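Dundmont Home Help > Windows and Curtains

Sheer shower liner as a window covering in a rental bathroom?
Asked by museck_tenant, July 9, 2007

I moved into a second floor place in Dundmont last month and the bathroom window faces straight into the building next door. The landlord will not let me drill into the tile, and the window is inside the tub surround, so it gets sprayed every time I shower. Fabric curtains are out. I tried one and it smelled after 5 days.

I was thinking of cutting down a plain frosted shower liner and hanging that. Will people be able to see in at night with the light on? And what do I hang it from if I can't drill? The opening is tiled on all sides and it is an old wood window with peeling paint. I don't want to spend a lot on this.

Answer from Kaan Polat

I did this in my last apartment and left it up for more than 2 years.

Use a spring tension rod, the kind with rubber ends. Put it inside the tiled opening, not against the wood. Wipe the tile with rubbing alcohol first and let it dry, or the rod will slide down. Mine slid down twice before I did that.

For privacy, a thin liner is fine in the daytime. At night it depends on how far you stand from it. If you are a few feet back you are only a vague shape. If you are right up against it, your outline gets a lot sharper, and any strong color close to the plastic will show. You can check this yourself. Hang the liner, have someone stand in the tub with the light on, and go look from outside. If you don't like what you see, hang a second layer on the same rod. Two layers of the cheap stuff worked better for me than one layer of the heavy stuff, which would not lie flat.

Cut it about an inch above the sill. If the bottom edge sits in water it will turn pink and then black. Buy one without magnets so you can cut it with regular scissors.

The Dağdelen hardware store on the corner had rods when I lived over there. I don't know if they still do.

Answer from gravelroad

just get the window film. you spray the glass with soapy water and stick it on. done

Comment from museck_tenant: I looked at film, but one of the panes is cracked and I would rather not put anything on it before the landlord replaces it. He says November.

Answer from pridix_1030

Film is better in the long run, but the liner is OK until the glass is fixed. Ask the landlord to scrape and paint that wood when he does the pane. Water is getting into it now, and a liner will keep the spray off but it will also hold damp air against the frame. Pull it to one side after you shower and run the fan.

On how much shows through, it varies with the plastic. Hold it up before you buy if the store has one open.
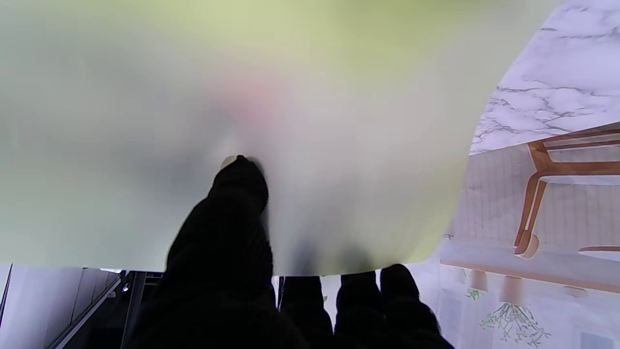
Pale translucent sheet with something dark pressed up against it.

The liner I have now has been through the washing machine on cold with a couple of towels. Don't put it in the dryer. I hang it back on the rod to drip.

Comment from Kaan Polat: Agree about the fan. I forgot to mention that.

Comment from museck_tenant: Thanks. I'll get the rod and two liners this weekend and try it with the light on.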